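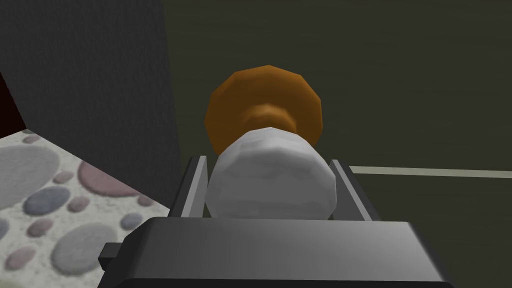
Sourdough questions I get asked a lot

Last updated November 6, 2024

Do I need a fancy flour to start?

Nope! I made my first starter with plain supermarket wholemeal and it was bubbling away by the end of the week. These days I buy a sack from the mill shop at Firkstead (lovely people, terrible parking) but that's me being spoilt.

How much do you feed yours?

I keep a small jar, so it gets 60 g of flour and the same of water, once a day if it's out on the worktop. In the fridge it can sulk for a week or two and be fine.

Help, there's grey liquid on top!

It's hungry, that's all. Pour it off or stir it in, then feed it. If you see pink or orange streaks, though, bin the lot and start again. 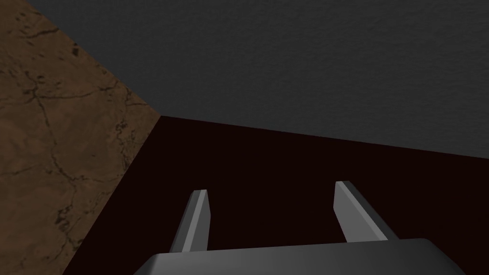
My loaf is flat as a pancake. What went wrong?

Usually the dough hasn't had long enough, especially in November when my kitchen in Taltudbridge is freezing. I give mine a couple of extra hours near the boiler and it perks right up. A wetter dough spreads more too, so try holding back a splash of water. I use 300 g for a 450 g flour loaf.

Can I bake it without a lidded pot?

Yes, just put a tray of boiling water on the bottom shelf and mind your face when you open the door!
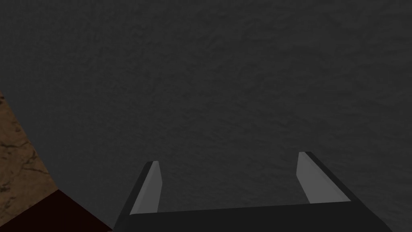 STORING AND FREEZING

How long does it keep?

Three or four days cut side down on the board, and after that it's toast, toast, toast. I slice the second loaf before freezing so I can grab a piece at a time.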